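4.2 What people did with the gift boxes

I went into this part expecting the novelty mugs to win, and I was wrong. Of the 52 people who got a Covovero box, 30 were still using something from it in April - mostly the plain tea towel! The mugs went into cupboards. We asked the same things of the Quintero group, and their answers ran close to ours.

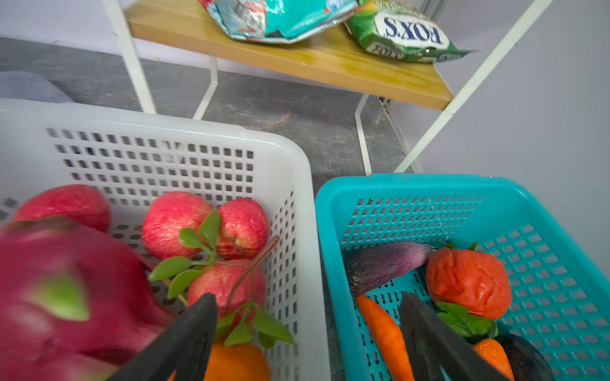 Figure 3. Apples in a white basket, with a teal basket beside it.

Price hardly mattered either. The 18 people with the cheaper box were just as happy with it.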